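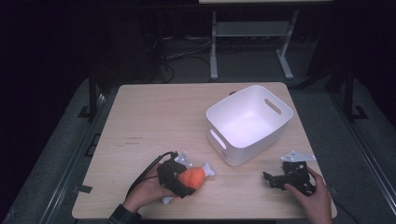 Play food is a favorite with younger borrowers. A toy drumstick and a white storage bin on a wooden tabletop.

Worham toy library to open third branch after record year

14 May 2025

Families in Worham borrowed toys 3,290 times over the past year, the best total the town's toy library has ever had, and a new branch is now on the way in Uloson.

The Uloson branch will take over the old shoe store next to the post office. It will be the library's third, after the original on Strachan Street and the smaller one that opened inside the Worham swim center in December. Shelves are already up in the front room, and the back room is getting a soft floor so babies can crawl around while their parents choose.

And there is plenty to choose from! The catalog now lists 1,094 toys, games and puzzles, from stacking cups and play kitchens to a marble run that has had a waiting list since the day it arrived. Play food is borrowed more than anything else in the under-five section, with train sets close behind. Older kids go for the board games, and a surprising number of the jigsaws are going home with grandparents who have no children staying.

Membership costs $20 a year per family and covers as many visits as you like. Members can take home up to three items at a time and keep them for four weeks – longer if there's no one waiting. Lost pieces are not charged for unless the whole toy can't be used, a rule the library brought in last year and plans to keep.

The swim center branch has been a big part of the jump in loans. Parents stop by after lessons, hair still dripping, and many of them had never heard of the Strachan Street library even though it has been there for years. Opening hours at the swim center were stretched to 6 p.m. in the spring, and the after-school rush has been lively ever since.

Local furniture maker Vaser is building the low shelves and a checkout desk for Uloson, with a step at one end so children can hand over their own library cards.

Toys borrowed at one branch can be returned at either of the others once Uloson is up and running. Families can sign up for the new branch now at Strachan Street or at the swim center front desk. Bring proof of address and a bag big enough for your first load.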